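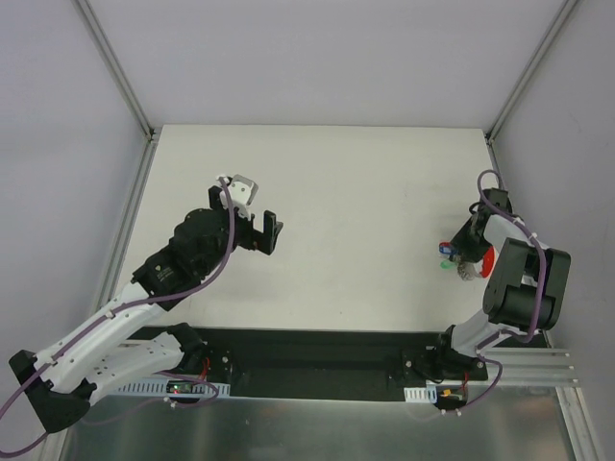 The white tabletop and pale grey walls at Condau, with the metal posts in the corners.

Provard workroom: progress report to the Steiner fund, February

Dear all,

It has been a busy few weeks at Condau and I am very glad to be writing with something to show for them. When I last wrote we were still arguing over paint cards and eating our lunch among packing cases, so I hope you will forgive me if this one runs on a little!

The tabletop is the part I had been most looking forward to. You may remember that we went back and forth over the colour, and that I was rather in favour of a soft green (I was outvoted, quite kindly). White does lift the whole corner, and I have come round to it. It also shows every little mark. There are a few faint smudges and specks on it already, and we have started a wiping-down routine at the end of each afternoon, with a damp cloth first and a dry one after. Skono gave us a cleaning sheet, which is now taped inside the cupboard door where everybody can find it.

The walls are pale grey at the back and on both sides. I had worried that grey would feel gloomy through the darker months, but beside the white it looks calm and rather smart, and several people have said so without being asked. The posts where the walls meet are slim, as we had hoped, and they take up much less room than the ones in the first drawings. At the front we have the brushed steel, which catches a soft, blurry reflection of whatever is above it. It also catches fingerprints, I am sorry to say, so please read the request for more cloths below in that light.

On the rest of the room, the old shelving has gone and the floor has been patched by the door, where the trolley used to catch. The new shelves hold 20 storage boxes, and labelling them took far longer than putting them up. We still have two cupboards to empty, both full of things that somebody is certain to want the moment they are thrown out, so I have asked for everything to be sorted into keep, pass on and tip before the end of the month.

Two items are running late. The blind for the side window came in the wrong width and has gone back to Skono, and the noticeboard cannot go up until the electrician has finished on that wall. Neither has held up the daily work.

As for money, we are around 200 pounds under on the fitting-out line, mostly from reusing the old cupboard doors. With your agreement I would like to put it towards a second set of cloths, a proper mat for the doorway and a decent lamp for the sorting shelf.

You would be most welcome to come and see it all. Mornings are best, before ten if you can manage it, and there is generally cake.

With warm thanks,
Waltraud Sutter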